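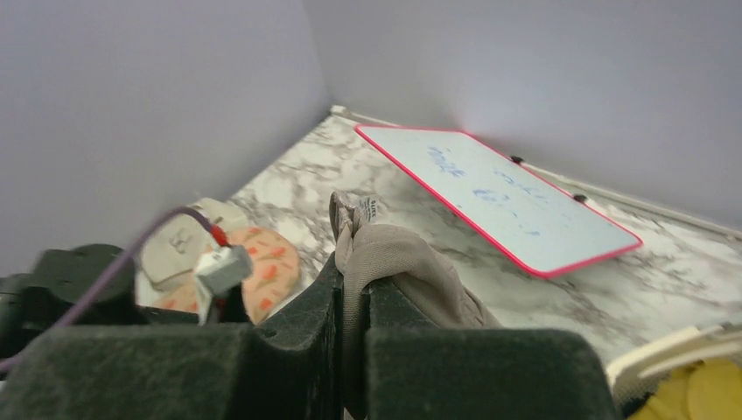
This piece has its label.

Hi, I'm Banafsheh, and Kinnear is my school. Well, mine and Hanyu's, but Hanyu Cao would rather be at a sewing machine than typing, so you get me.

We teach people to mend and make clothes. Grown-ups mostly, plus a teen class in the summer that gets very loud by the second afternoon. We're on the upper floor of the old Murnen building, up the stairs beside the shoe repair shop. If you smell glue, you're in the right place, keep climbing.

How it started

I used to do alterations for a bridal store. Lovely dresses, nervous people, a lot of pins in my mouth. Customers kept asking if I could show them how to take up a pair of pants while I was at it, and I kept saying sure, come by my place. After a while there were six people around my kitchen table on a work night, my dinner was on the ironing board, and my landlord had questions about the extension cords.

Hanyu was one of those six. She had picked up a secondhand machine with no manual and had taught herself to do the most beautiful buttonholes I'd ever seen, but she couldn't thread the bobbin without swearing at it. We got talking, found the Murnen space, painted it ourselves (the ceiling still has a patch we missed) and opened with four machines and a kettle.

Kinnear was my grandmother-in-law's name, by the way. She left me her button tins and I wanted to say thank you.

What we teach

The class most people start with is Dinside, our beginner mending course. It runs for 12 weeks and starts again in September. You'll learn to sew on a button so it stays on, close a split seam, put in a hem, patch a knee, and darn. I love teaching darning! It looks fussy for the first hour and then your hands get it and you start hunting through your drawers at home for holes.

After that you can go on to Making From Scratch with Hanyu, where everybody sews a simple shirt and then a less simple one. She's patient, but she will make you unpick a crooked collar. I've had to unpick a few myself.

We also do one-off evenings: zippers, taking in a waist, reading a care label (those little symbols are worth learning before you put a wool sweater in the dryer, ask me how I know), and a fabric dyeing night that has permanently changed the color of our sink.

Groups are small. We take up to 12 in a class, and there are always 2 of us in the room, so you won't sit with your hand in the air while somebody else's machine eats their sleeve.

Do I need my own machine?

Nope. We have enough for a full class, and the mending course is mostly by hand anyway. If you do have one gathering dust, bring it along and we'll take a look at it together. Please bring the foot pedal too. People forget the foot pedal.

Bring clothes you like and would be sad to lose. A favorite shirt with a torn pocket teaches you more than a scrap of cotton will, and you get to wear it home.

The fabric wall

Along the back of the studio is what we call Udo, our shelf of leftovers and donations. It's named after the furniture brand stamped on the back, there's no better story than that. Anyone in a class can help themselves. Last year we counted up and found we'd given away 400 yards of cloth, plus zippers, bias tape and more shoulder pads than this town will ever need. If you're clearing out a sewing room, we'd love clean cotton, linen and wool. No more shoulder pads, please.

Who comes

All sorts. New parents, retirees, a hockey team that came in for a night to fix its own jerseys, college kids who thrift everything. Our oldest student took up sewing at 63 and now makes her own coats – with linings! I'm a little jealous of the linings.

You don't need to be crafty or neat. If you can hold a needle and don't mind poking yourself once or twice, come on up.

Coming to see us

Sign-up for the fall classes opens on 3rd August and the evening spots tend to go first. If the course you want is full, put your name on the waiting list anyway, because plans change and we do call people.

We hold a few places at a lower price every term. Just ask either of us, you won't have to fill anything in.

You're also welcome to drop by during open studio, look around, and try a machine before you decide. The street door sticks, so give it a good shove. Tea's on the left, scissors are on the right, and please don't cut paper with the ones that have a red ribbon on the handle. Those are Hanyu's.

– Banafsheh Bahrami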